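Stories > Short Fiction > The Ferry Office

The Ferry Office

The last boat to Coketti left at six in November, and I sold the tickets for it. The office was one room at the end of the pier in Bunton, with a heater under the counter and a window that slid up. In summer we could carry 300 people across in a day. In November there were evenings when I sold one ticket, and once it was to a man who wanted to send a dog.

The woman came in at twenty past five. She had a brown suitcase tied shut with a belt. She asked what time the boat got to Coketti and I told her quarter to eight, if the wind stayed where it was.

"And if it doesn't?"

"Then later."

She put two twenties on the counter. "I've got 40," she said. "Is it more than that?"

"It's nine."

She took one of the twenties back and looked at it as though it had been returned to her by a stranger. I gave her the ticket and the change. She sat down on the bench by the door with the suitcase between her feet.

I did the book. I wrote the number of the ticket, 191, and the time. The company wanted it in ink.

"Do you know the Mangubat house?" she asked.

I said I did. You could see it from the boat, up on the left as you came in. It had been empty since spring.

"I own it," she said. "I found out in Nernent this morning. A lawyer told me. I've never been in it."

"It has a good roof," I said. I didn't know what else to say about it. My father had worked on that roof.

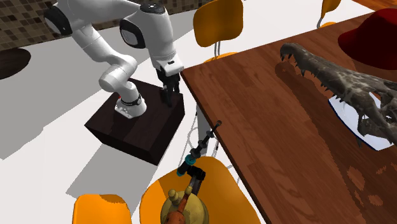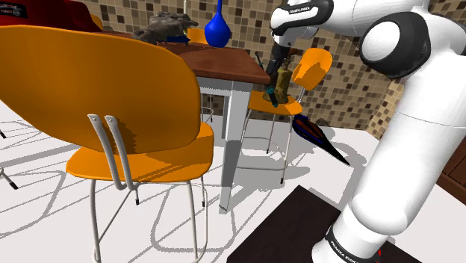
White arm and reddish-brown table, two views

She wanted to know if there was a store over there, and I said there was, but it closed at five. She wanted to know if the water would be on. I said I doubted it. I had half a loaf of bread and some cheese in my bag for supper, and I put them in a paper sack and pushed it across the counter.

"I can pay you," she said.

"It's bread."

She came and got it. Up close she was older than I had thought. Her coat was missing the second button and she had closed the gap with a safety pin.

"He left me 2,000 dollars too," she said. "My uncle. I met him one time. I was six and he showed me how to gut a fish, and I threw up on his boots."

"Maybe he liked that."

"He didn't seem to."

The boat sounded its horn and I went out to take the line. The deckhand threw it short the first time and had to pull it in wet and throw again. When I turned around she was standing behind me with the suitcase in one hand and the sack in the other, and her ticket in her teeth.

I took it, tore it, and gave her half. She went up the ramp and sat inside, on the left.

I let the line go at six. Then I went back in and turned off the heater, and found she had left her change on the bench, a ten and a single, folded under the timetable. I put it in an envelope and wrote Mangubat house on the front. The first boat was at seven.

12 comments | 27 shares
Last updated: November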